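How Our Robot Club Teaches by Showing
Pages for Younger Pupils

Welcome to the Cuka Robot Club pages. These pages explain, in everyday words, what the club does and how a pupil may take part. They were first put up on Sep 30, 2020 and are meant for readers aged eight and over. A grown-up may like to read them with you.

This year the club is working on a project called Flenex. The aim of Flenex is to teach a robot arm to put small tools away in a drawer.

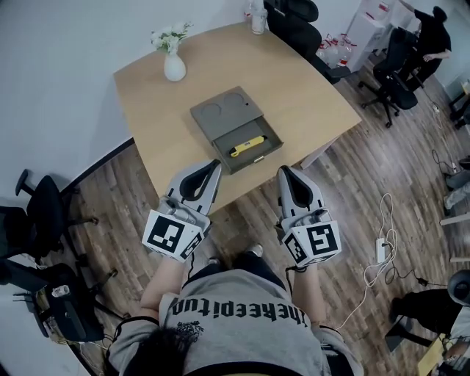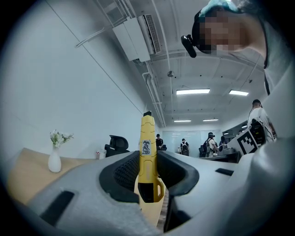
Hand-held grippers in use at the club table. The second picture was taken from one of the grippers.

What is a gripper?

A gripper is the part of a robot that takes hold of things. Your own hand has a thumb and four fingers. Our grippers have only two fingers each, with a dark lining on the inside. The fingers close from both sides, and the object is held between them.

A gripper is usually fixed to the end of a robot arm. The ones used for Flenex are different, as a person holds them. The person picks things up with the gripper and puts them down again, and a record is kept of how it moved. One complete go, from start to finish, is called a demonstration.

Why does a robot need to be shown?

Think of how you learned to tie your shoelaces. Somebody probably did it slowly while you watched, and then did it again. A robot can learn in a similar way. The computer studies many demonstrations and looks for what they have in common. One demonstration is never enough. The tool may be lying at a different angle next time, or the drawer may be open a little less.

By January the club had recorded 151 demonstrations. It now has 503, and Mr Ottar Hovland, who leads the project, has asked for more with the drawer nearly shut.

What are the black and white squares?

Each gripper carries markers, which are patterns made of black and white blocks. They look a little like a crossword with no clues. A camera can find such a pattern easily, and a computer can use it to work out where the gripper is and which way it is turned. Two grippers should not carry the same pattern, or the computer could mix them up. Please do not draw on the markers or cover them with your fingers.

What does a pupil do in the club?

Members work in teams of 4. In each session one member carries out the demonstrations, one sets the objects back in their places, one writes in the log book and one checks the recordings. The jobs change at every session. New members begin with the log book.

Sharp tools are handled by adults only. Pupils practise with wooden blocks and plastic spoons. Bags are kept off the table, and cables are not to be pulled or stepped over while a recording is being made.

What happens to a demonstration that goes wrong?

It is marked in the log book with a letter R, for "repeat". Dropping an object is quite usual and no member loses points for it. Mr Jouko Kiiskinen looks through the repeats at the end of each month and chooses a few for the club to discuss.

Words to know

Demonstration: one complete go at a job, recorded for the robot to learn from.
Gripper: the part that takes hold of an object.
Marker: a pattern that a camera can find.

The Flenex teams will show their work at the Pustden Schools Robot Day. Pupils who wish to join should collect a form from the club room and return it signed by a parent or guardian.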